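3.2 Battery Wear in Club Racing

The second part of the study concerns the batteries used in 1/10 scale electric cars. Most drivers in the Hultitz club league buy one or two packs at the start of the season and keep them until the car becomes clearly slower. We wanted to know how early this loss can be measured, and whether the way of storing a pack between races has an effect on it.

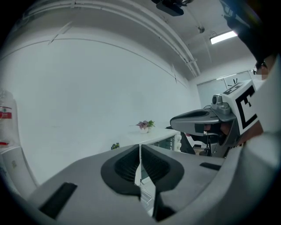

Hultitz, November

The packs were divided into two groups. The first group was stored fully charged, as many drivers do from habit. The second group was brought to storage voltage after each race with the Zemance charger. Both groups were driven on the same carpet track, with the same motor and the same gearing. Each pack was rested for 35 minutes before its internal resistance was read. Readings taken directly after a run were too unstable to be compared, and we left them out.

Lap times were recorded by the timing loop of the track. A run was stopped when the speed controller reduced the power, and the last complete lap was kept. The tires were of the Clollari soft type in all runs and were changed after some 500 laps. This interval was chosen after a few trial runs, in which older tires made the car slide at the hairpin and hid the effect of the battery.
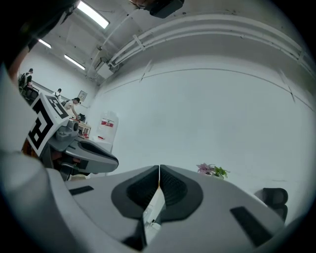 The difference between the groups was small in the first weeks and became larger later. In the fully charged group, the resistance began to rise clearly after 700 laps, and the drivers described the car as lazy out of slow corners - although they did not know which pack was installed. In the storage group the same rise came later and was less steep.

Figure 4. Internal resistance of the two groups over 2000 laps. Filled circles: stored fully charged. Open circles: stored at storage voltage.

One pack of the Yen brand swelled early and was removed from both the figure and the averages. We can not say if this was caused by the storage or by a hard crash into the boards in the previous race.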